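Plendomard bench cell - second progress report
To: Agnes Gourlay, Stukstead small grants
From: Kamlesh Vishwakarma
Period covered: March to May

Dear Agnes,

Thank you for the extra two weeks. I write this report in the same order as the work plan, so you can compare the two side by side. The money part is at the end and it is short.

1. What was promised

In the application I wrote that by the end of May the Plendomard shared workshop would have one working bench cell with two small arms, and that the cell would fold mailing boxes from flat die-cut blanks. The boxes are for Mushi, the mushroom growing kit that members of our workshop pack and send from Salturdale. At this moment all boxes are folded by hand in the evening. A batch is 200 boxes, and it is tiring for the fingers and very boring.

I want to be clear that the cell does not yet fold a complete box without help. It does some of the steps. I explain below which ones.

2. Mechanical work

The cell is built and it stands in its permanent place. Both arms are fixed on one aluminum rail at the front and they reach inward over the table. In the first version I had them on separate supports, and each time somebody leaned on the bench the distance between the arms changed a little and I had to calibrate again. With the common rail this trouble is gone.

The light panels on three sides were not in the work plan. I added them in April because the cameras were confused by people walking behind the bench. They also keep the blanks from sliding to the floor, and this I did not expect.

The cables are fastened along the arms with white ties. Near the grippers they still hang more loose than I like. The wrist needs free cable to turn, but when there is too much of it, it comes down on the table and can push the cardboard. I have tried three lengths and I am still not satisfied. It is on the list for the next period.

The start position for all our tests is with the blank flat in the front middle part of the table, one gripper at the upper left of it and the other one waiting at the right side.
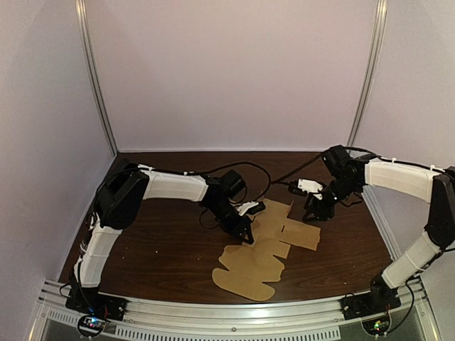
Agnes asked, when she had read my draft, whether two arms are really necessary, or if one arm and a simple wooden form would do the same job for less money. It is a fair question and I have thought about it also before the application. A form would be quicker for one size of box. But Mushi changes its box when the kit changes, and with a form we would make a new one each time. With two arms, one can hold the cardboard while the other bends, and a new box is mostly a matter of new teaching. I agree that for a workshop with only one product the form is the better choice, and I will write this in the final report so that others can read it.

3. Folding

I divide the folding into 12 steps, from taking the blank to closing the lid. The steps now stand like this:

Side walls and back wall of the tray: working. When a wall does not come up the first time, the arm makes a second try from a lower point, and this is usually enough.

Small corner flaps: working on most attempts. The flap must go in before the side wall is closed over it. If the order is wrong, the box must be opened by hand and started again.

Tab into slot: not reliable. The slot in the tray floor is narrow and the tab must arrive almost straight. A person feels this with the finger. Our arms have no such feeling, they only look.

Closing the lid: not started as an automatic step. I have done it with the arms under hand control, to learn which movements are possible. The lid is large compared with the tray, and when it stands up it hides one gripper from the camera of the other. This is at present my biggest problem in the project.

During May I ran 200 attempts on the tray walls alone, with a rest for the motors after each group. In 194 of them the walls stood up as they should. The others I have looked at one by one, and the most common reason was a blank with a weak crease, where the cardboard bent next to the line and not on it. I now press the creases once by hand before a blank goes on the table. I know that this is a human step, and I have not hidden it in the numbers.

For the lid we depend on the wrist cameras. They are small and look down from close by, so anything that is lifted from the table becomes very big in the view.
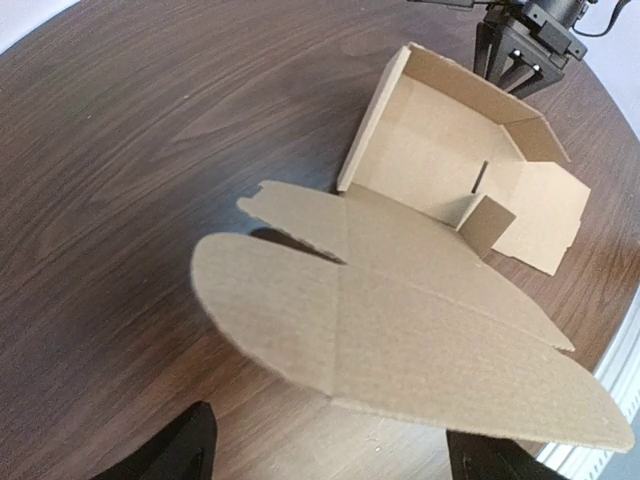 Wrist camera view: tray partly folded, one side flap still out, lid panel open toward the camera.

I have considered a camera above the whole table, looking straight down, only for the lid step. It would cost little, but it needs a mount which does not shake when the arms move. Before I spend on it, I want to try approaching the lid from the side, with the gripper lower. If this works then the mount is not needed.

4. Problems and delays

One motor in the right arm became hot and stopped in the first week of April. The replacement took 12 days to arrive. In this time I worked on the calibration and on the written instructions.

Cardboard in a damp room is softer than cardboard in a dry room. I lost several evenings before I understood this. The blanks are now kept in a closed cupboard upstairs and brought down for each session.

5. Other members

We held 5 open evenings. At the last one, more than 12 people came, which is a full room for us. Two members can now start the cell, run the wall steps and stop it safely without me.

6. Money

The spending is inside the budget. The panels and the replacement motor were paid from the line for small parts, which is now almost used. I ask your permission to move what is left in the travel line to small parts. The receipts are in the shared folder.

7. Next period

Shorten the free cable at both wrists.
Tab into slot, with a slower approach and a second look before pushing.
First automatic tries with the lid.
Finish the instructions, so that another workshop can build the same cell.

Please tell me if the change between budget lines needs a separate form. I am in the workshop most days after 5 and can show you the cell if you are near Salturdale.

With kind regards,
Kamlesh Vishwakarma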